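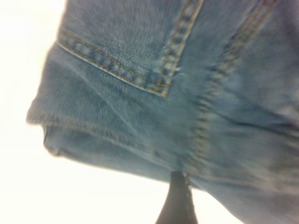
1. Introduction

Old Jeans, New Use: A Study of Patch Pockets for Our Sewing Project
Project report by Etelka Pap, course Textile Materials and Repair

For this project I wanted to learn how a pocket on jeans is attached and how it becomes old. I chose this subject because in my family we never throw away jeans before the pockets are tested. My mother cuts the pockets off and sews them on bags, aprons and once on a curtain, where she kept the scissors.

In the course we had to choose one part of a garment, study it, and then use it again in a new object. My new object is a wall organizer for small things, with the working name Stuvamo. The name has no meaning, it only sounded good to me. The organizer must hold pens, a measuring tape and a small notebook without the pocket pulling away from the cloth.

2. Material

I collected jeans from my classmates and from the second-hand shop Mustgate. I paid by weight, so the heavy ones were more expensive. In the end I worked with four pairs. All were blue denim, but after many years of use and washing the blue is not one color anymore. On the garment at the start of this report it goes from medium blue to a more gray and green blue, and in some parts a little purple.

Denim is a twill weave, so it has fine diagonal lines. It is important to look at them before cutting, because a piece that is cut across the lines in the wrong way can stretch when it hangs. I made this mistake with my first piece and had to use it for testing.

3. How the pocket is sewn

A patch pocket is a separate piece of cloth. The edge is folded to the back and the piece is sewn on top of the garment. Usually there are two lines of stitching. On this pocket the thread is golden orange and yellow, and the two lines run next to each other along the bottom and along the side.

Between the lines the denim is puckered. Dark blue and pale places come one after another, and on the side border they look almost like a ladder. I asked our teacher about it. She explained that the folded layers shrink differently from the thread, and the high places are rubbed more, so they lose the color first. The outside edge of the fold is the most worn place, and on this pocket it is whitish and in one part nearly cream.

The corner was the most interesting for me. The bottom and the side meet there in a point, and the threads cross each other and make a small pattern like a box. A short tuft of yellowish thread stands out at the tip. Just outside the side border, a little higher than the corner, there is also a small whitish pulled mark in the denim. I think such marks come from tension near the seam, but I could not prove it with my method.

4. Removing and sewing again

I tried two ways of taking pockets off.

First way: open the stitches with a seam ripper. It is slow. My slowest pocket took 36 minutes, most of it at the corners, where there is more thread. The pocket stays complete, and under the fold you find denim that is still dark, which looks nice when you open it flat.

Second way: cut the garment 3 centimeters outside the pocket, so the pocket stays on its own back cloth. It takes a short time and the original stitching is not touched. For an organizer this is better, because the old seam already holds.

For sewing on the base I used Plillico thread in yellow and a jeans needle. I sewed slowly at the corners and turned the wheel by hand where the layers were thick. One needle broke anyway.

5. Weight test

I hung a cloth bag inside each pocket and added dry beans until something moved. The strongest pocket held 1049 grams before I stopped, and the seam was still closed. I stopped because the hook in the wall began to bend, so the true limit of the pocket is not known. The weakest one opened at an upper corner with much less beans, but I forgot to write down the number.

6. What I would change

I would use a stronger hook and write every result immediately. I would also reinforce the upper corners by hand before hanging the organizer. It is now beside my desk, with the measuring tape in the lowest pocket.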